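Ticket 2854: sports physical forms stuck on "Incomplete" in the parent portal
Opened Wednesday, June 7, 2023
Status: closed, with a leftover question at the bottom

Hi all, I'm the athletic office assistant at Gerstead Middle and High, and I'm writing this one up the long way because I've now had the same phone call so many times that I can do both halves of it. If you work the front desk at the other building, please read at least the part about the signature page before you tell a family to start over!

**What parents are seeing**

They log in to Rokden (the forms portal, for anyone new), fill out the health history, upload the doctor's page from the physical, hit Submit, get the green banner, and then the next morning the student's card says "Incomplete: physical" again. No email, no reason given. Some of them re-upload the same page three or four times, which makes a lovely pile in my review queue and fixes nothing.

On my side the same student shows up as "Received, not matched." So the file is there. I can open it, I can read it, I just can't approve it because the Approve button is gray.

**What I tried first (skip if you're in a hurry)**

- Different browser. No change.
- Cleared the cache on the office computer, logged out, logged back in. No change, and I lost my saved filters, so that was fun.
- Asked a parent to upload a photo from her phone in place of the scan. Same result, only sideways.
- Asked a parent to delete the old upload before adding the new one. Turns out parents can't delete, they can only add. Good to know, I guess.
- Checked the exam date. This was my big theory for most of the morning. We take any physical done in February or later for the coming school year, and I thought maybe the cutoff was set wrong. It wasn't. I had kids with perfectly good dates stuck and kids with perfectly good dates going through fine.

**Where it got interesting**

I pulled the export of everybody on a fall roster, which came to 412 students, and sorted by status. 320 were approved and happy. The rest were a mix of families who hadn't started yet (normal, it's June) and the stuck ones. Then I sorted the stuck ones by clinic, mostly out of desperation, and there it was. Every single one had gone to the physical night at Norðdahl Family Clinic.

I opened two records side by side, one stuck and one fine, and went down them line by line with a ruler on the screen like my grandmother reading the phone bill. Same form version, same sport boxes, same signature page. The one difference was the clinic name. On the good record it was typed "Norddahl" with a plain d. On the stuck one it was "Norðdahl" with the proper letter, the way the clinic writes it on their own paperwork.

So the families who copied the name carefully off the doctor's page got punished for it, and the ones who typed whatever their keyboard had went sailing through. I felt pretty bad about the number of people I'd told to "check for typos."

**What Rokden support said**

I sent it in with both records and got an answer after lunch, error code 1701, which they say means the provider on the form doesn't match a provider on the district's list. Our list had the plain spelling only. The upload gets saved, the overnight check can't find the clinic, and the card flips back to Incomplete. They can't make the check ignore the letter, but the district can add a second spelling for the same clinic, and I have permission to do that, which I did not know until this afternoon.

**The fix**

1. Admin menu, then Providers, then search for the clinic.
2. Click "Add alternate name" (small blue text under the address, easy to miss).
3. Type the other spelling. I pasted it from the clinic's website so I wouldn't mangle it.
4. Save.
5. Go to the review queue, filter by "Received, not matched," select all, and choose "Run match again."

Step 5 matters. Without it the stuck ones wait for the overnight check, and I had parents who wanted an answer before cross country camp signups. It took a few minutes and then the Approve buttons came back. I went through them one at a time anyway, since I still have to look for the doctor's signature and the clearance box.

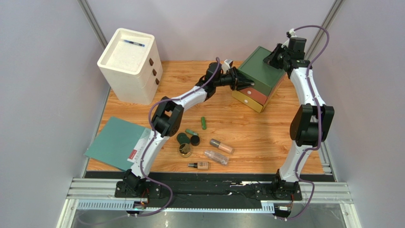
While I was in there I found one more way for a form to get stuck, and it's a separate problem with the signature page. Rokden wants the student's signature and the parent's signature from two different logins, and if both get done from the parent's account the second one quietly replaces the first. You need both of them in there at once. So if a card says "Incomplete: signatures," don't touch the clinic list. Have the student log in with the school account and sign, and then have the parent check that theirs is still showing. If it isn't, they sign again from their own login and that should be the end of it.

**What to tell families if they call**

- They do not need a new physical. Please say this first, people get really worried about it.
- They do not need to upload again if we already have the page.
- If they went to Norðdahl, either spelling is fine now.
- If the card still says Incomplete tomorrow, have them call me and leave the student's name and grade.
- The form is the same one for the work permit, so they only need the exam once. I had two calls on this and I'm happy to keep answering it.

**Still open**

The Karar urgent care has an apostrophe in its full name on some paperwork and not on other paperwork, and I'd bet money it'll do the same thing once their forms start coming in. I added both versions just in case, but I don't have a real form from them to test with yet. If one lands in your queue, leave it alone and send me the student number so I can watch what it does overnight.

I also asked Rokden if the parent side could show something more useful than "Incomplete," even just "we have your file and we're checking it." They put it down as a feature request. I'm leaving my saved filter in the shared folder under "stuck physicals" so whoever has the desk on Friday can run it.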